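To: larkside-grippers list
From: Yen-ting Tang
Date: May 21, 2021
Subject: Re: [grippers] Left and right drifting apart on long cloth sessions

Hung wrote:
> Has anyone else seen the jaw width reading go off during a long run? Mine
> starts fine, fully closed reads as closed, and then somewhere in the second
> hour the right-hand tool says it is open by a few millimetres when I can see
> the pads touching. Restarting the logger cures it for a bit. I have thrown
> away 13 recordings so far and would rather not lose any more. I suspect the
> software but can't prove it. Folding and spreading fabric only, nothing
> heavy.

Hi Hung, hi all,

Yes! I have had exactly this, and I'm so glad you wrote it up, as I had started to think it was just my pair. I've spent most of the last fortnight chasing it and I think I've got it, and the answer is rather lovely if you like small mechanical puzzles (I do, sorry).

First, the logger is innocent. I suspected it too, for the same reason as you. But the restart only seems to help because it zeroes the width on whatever the jaws are doing at that moment. If you restart with the jaws shut, the error is hidden until the linkage shifts again. Try it with the old width value written down on paper before you restart and compare. Mine had moved every single time.

What is really happening is that one of the pivot pins creeps. The clip that holds it loses its grip a tiny bit, the pin walks sideways, and the arm it carries starts to lean. The pads still meet, so your hand feels nothing wrong, but the arm where the sensor sits is no longer at the angle the software expects. On my right-hand tool it was the outer right pin, and once I knew where to look I could rock it with a fingernail.

I do my cloth work at home on the bed, with a piece of black fabric laid over a beige satiny one. It's slow going, with lots of opening and closing and not much force, and I think that is why it shows up here before anywhere else. The people on the Prastau kit who lift tins and boxes do far fewer cycles in an hour than we do.

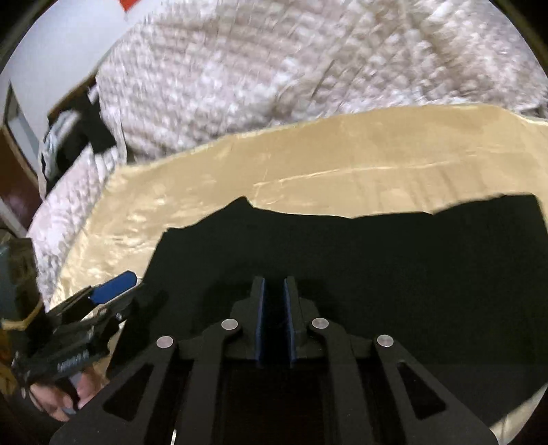
Right-hand tool over the black cloth, jaws slightly open. The four silver pins are the ones I mean.

To test the idea I set up a cycle count on the bench, opening and closing by hand with the radio on. With a fresh clip the reading stayed put for the first 200 cycles and I began to doubt myself. It started to wander at 584. I swapped in another clip of the same batch and it lasted longer, but by 3000 it had gone the same way. Two clips is hardly a proper study, I know, so please do try it on yours and tell me if you get something different!

There is a safety side as well, and I'd like people to take it seriously. I kept going with one tool after I knew the pin was loose, just to see how bad it would get. It came out completely. The arm dropped, the finger swung round and the edge of the plate nicked my thumb. Only a plaster job, but these plates have sharper corners than they look, and I wouldn't want it happening near somebody's face or with a child helping. If you can move a pin by hand, stop and put the tool down.

What I do now:

Before each session, press every pin with a fingertip from both sides. None of them should move.

Close the jaws fully and note the width. Do the same at every break. If it has changed by more than a millimetre, check the pins before you zero anything.

Replace all the clips on a tool together. I changed only the bad one at first and its neighbour went two days later.

For the clips themselves, the slightly thicker ones Irimero sells fit the groove with a firm push. I've had them on since the start of last week and the closed reading hasn't budged. They do make the linkage a touch stiffer for the first half hour, then it eases off.

As for your 13 recordings, Hung, please don't delete them yet! If the pads touch at any point you can find those moments in the video and work out how far the width was off on either side. I rescued nearly all of my January set that way. It's fiddly, but the script is short and I'll happily send it over.

One thing I still can't explain is why it is always the right-hand tool. I'm right-handed, so perhaps I just squeeze that one more. Are there any left-handers on the list who have seen it on the other side?

All the best,
Yen-ting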